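Rules for a shared room with hand-held grippers – what do you use?
Posted in Workshop Practice, June 2020
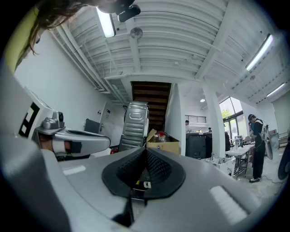 Gripper with the V-shaped black pad, second gripper at left, stairs behind.

Bondedura
We have several people working with hand-held grippers in one large room, and so far our only written rule is "be careful." I've been asked to turn that into one page that can hang by the door. I have the pad checks mostly worked out. What I'm missing is anything on hair, cables on the floor, and how close people may work to each other. I'm also not sure what to say about the printed markers. Is there a standard that covers this, or does everyone write their own? The page has to be short or it won't get read.

Dultow
I don't know of one standard that fits hand-held tools like these. The industrial robot standards are written for powered arms in a cell, so you can borrow the thinking but not the numbers. We wrote our own in February and it has held up. The parts that matter to you:

Long hair is tied back before anyone picks up a gripper or leans over one. Same for drawstrings and lanyards.
Cables run along the wall or under a cover. If one has to cross a walkway, tape it down for the full width.
Nothing is stored at the foot of the stairs. That includes boxes, and anything tall that is only leaning.
Look at the pads at the start of each shift. Small parts get caught in the gap of a V pad, and they'll mark the next thing you pick up. Clear them with the tool off.
Keep the markers flat and clean. If a corner lifts, replace the whole marker. Don't glue it back.
Anyone wearing a rig on their back gets 7 feet of clear floor behind them. They can't see what they're about to bump.

Ours had 12 rules at first and people skipped the end, so we cut it down. Date the sheet and put one person in charge of changes – otherwise you get three versions on three walls.

Tapia
Just tie your hair back and sweep up. We never had a rule sheet and it was fine.

Enura
Mostly agree with Dultow, but I would add bins. Every table gets its own, and loose items go back in before a break. Also check with whoever handles your insurance before you post anything. Ours wanted the stair rule worded their way, and we had to reprint.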